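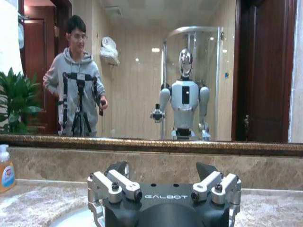 Figure 3. Wrist view at the bathroom counter, with the mirror behind it.

4.2 Bathroom tasks

The bathroom set was the hardest of the sets collected in the Holtilmont flats. It holds 449 of the 735 episodes and covers wiping the counter, moving a soap dispenser, and picking up small items beside the basin. All episodes were driven by an operator standing in the same room, and the policy (Unetti) was then trained on them with no change to the settings given in Section 3.

Mirrors caused most of the trouble. In Figure 3 the upper half of the wrist view is reflection: the robot's own head, torso and raised arm, the operator, and the shower glass behind. The base policy at times treated a reflected gripper as the real one and moved towards the mirror until the force limit stopped it. Masking everything above the backsplash removed this fault, but the mask has to be drawn again for each new room, so we do not count it as a solution.

Wiping was more reliable than picking. The counter is flat and a cloth forgives an error of a few millimetres. Pump bottles were harder - they stand near the edge of the counter, are often only partly in view, and tip over when gripped too high. We ran 200 test trials on the bottle task and report the results by bottle shape in Table 5.

The Drava baseline, which uses a fixed head camera in place of the wrist camera, met fewer reflections but lost sight of the bottle whenever the arm crossed in front of it. Adding the Tufa depth filter helped both methods on plain counters and neither of them on polished marble.

On this evidence a machine can wipe a bathroom counter under supervision. It cannot yet be left to tidy one. Kitchen results follow in Section 4.3.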